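3.2 Floor marking and placement zones
The sorting area was marked out on a matte gray surface with blue masking tape.

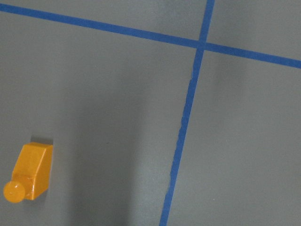 Figure 4. Tape crossing and adjoining zones, with a small orange-yellow plastic object in the largest zone.

Zones were left uneven in size so that placement could be compared across large and small targets. An item was scored as placed when no part of it touched the tape – items resting on a strip were recorded separately. The layout follows the Grasden protocol, with strips laid by hand and replaced after every 16 sessions. Of the 373 placements logged at the Kadham site, 12 were excluded for lifted or torn tape. Ragged tape edges were kept, and the outermost point of the edge was taken as the boundary.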